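Requesting Case Records and Video: Frequently Asked Questions

Who can request records from a closed investigation?
Any member of the public. You do not need to be a relative of anyone named in the file or give a purpose. Members of the press use the same form.

Can I get footage from an open investigation?
In most cases, no. Body-worn and doorbell video is withheld until the prosecutor closes the case or the footage is played in court.

How long does a request take?
Paper records are released within 60 days. Video takes up to 90 days, as faces of minors and bystanders must be blurred first. 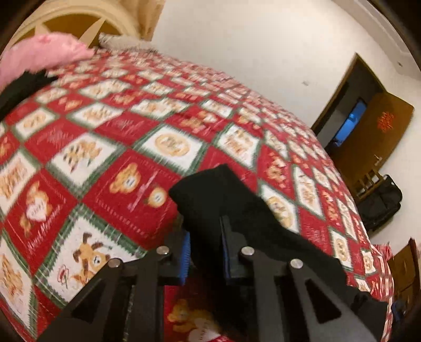

What does it cost?
The first 500 pages are free. Video is billed by the hour of editing time. You will receive an estimate before work begins.

Why are parts of my copy blacked out?
Home addresses, medical details and the names of some witnesses are removed by law. Each removal carries a code, explained on page 3 of the cover letter.

How do I appeal a denial?
Write to the records supervisor, Viera Šťastný, and include your request number. Appeals received after 4 p.m. are logged the next business day.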